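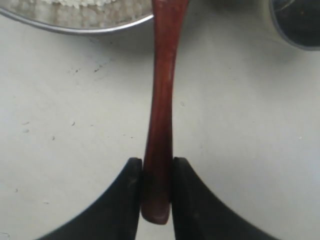
Wooden handle, reddish-brown

External drive mounts read-only after every reboot (Linux Mint, Xfce)

Posted by gunnlaugsson_k, Friday, January 5, 2018

I have a 1000 GB external USB drive that I use for backups and photos. It is formatted as NTFS because I sometimes plug it into a Windows 10 laptop. Since I reinstalled Mint the drive mounts read-only each time I start the machine. If I unmount it and plug it in again it is sometimes fine, sometimes not.

What I have tried:

I changed the permissions with chmod and chown. Both ran without complaint and changed nothing.

I added a line to /etc/fstab using the UUID from blkid. The drive then mounted at /media/backup, but still read-only.

I ran the disk check in Windows. It found no errors.

I moved it to a different USB port and used a different cable.

When I try to copy a file I get "Read-only file system". The internal disk is normal. There is 50 GB free on the external, so it isn't full. I don't want to reformat it if I can help it, as I have nowhere else to put the files at the moment.

My fstab line is:

UUID=(removed) /media/backup ntfs defaults 0 2

Is the drive failing or is this a setting?

nullar

It is most likely Windows. Windows 10 has a feature called Fast Startup, and when it is on, Shut Down doesn't fully shut the system down. It saves part of its state to disk, and any NTFS volumes that were mounted at the time can be left marked as in use. Linux sees the mark and will only mount the volume read-only, to protect your files.

On the Windows laptop, open Control Panel, then Power Options, then "Choose what the power buttons do". Click "Change settings that are currently unavailable" and untick "Turn on fast startup". Save, shut down properly with the drive connected, then move the drive to the Mint machine.

If it still comes up read-only, unmount it and run:

sudo ntfsfix /dev/sdb1

Check the device name first with lsblk, it may not be sdb1 on yours. Note that ntfsfix is not a full repair tool. It fixes a few common problems and schedules a check for the next time Windows sees the drive.

Your fstab line also needs changing. NTFS doesn't store Linux permissions in the usual way, which is why chmod did nothing. Set the owner when you mount it:

UUID=(yours) /media/backup ntfs-3g uid=1000,gid=1000,umask=022,nofail 0 0

The 1000 is the user ID of the first account created on most installs. Type id in a terminal to see yours. The last number should be 0 so that it isn't checked at boot. The nofail option lets the machine start when the drive isn't plugged in.

gakunico

Had the same thing in October. Just use ext4, NTFS on Linux is always a pain.

allance_desk

I agree with the fast startup answer, but look at the log before changing anything:

dmesg | grep -i sdb

If you see I/O errors or repeated resets, the drive or its enclosure may be on the way out, and you should copy the files off before running ntfsfix or anything else that writes to it. You can also install smartmontools and run sudo smartctl -a /dev/sdb. Some USB enclosures don't pass the data through, in which case try adding -d sat. Look at the reallocated and pending sector counts. Mine showed 6 pending sectors and I replaced it.

Comments

gunnlaugsson_k: Fast startup was on. Turned it off, ran ntfsfix, changed the fstab line. It has mounted read-write through two reboots now. Nothing odd in dmesg.

nullar: Good. Big Windows updates can switch it back on, so check there first if it comes back.

gakunico: Still say ext4.

gunnlaugsson_k: Can't, the laptop needs to read it.

mintuser50: Same fix worked here on Mint 18. I had to use remove_hiberfile as well, as the laptop had been hibernated.

allance_desk: Careful with that option, it deletes the saved Windows session and any unsaved work in it.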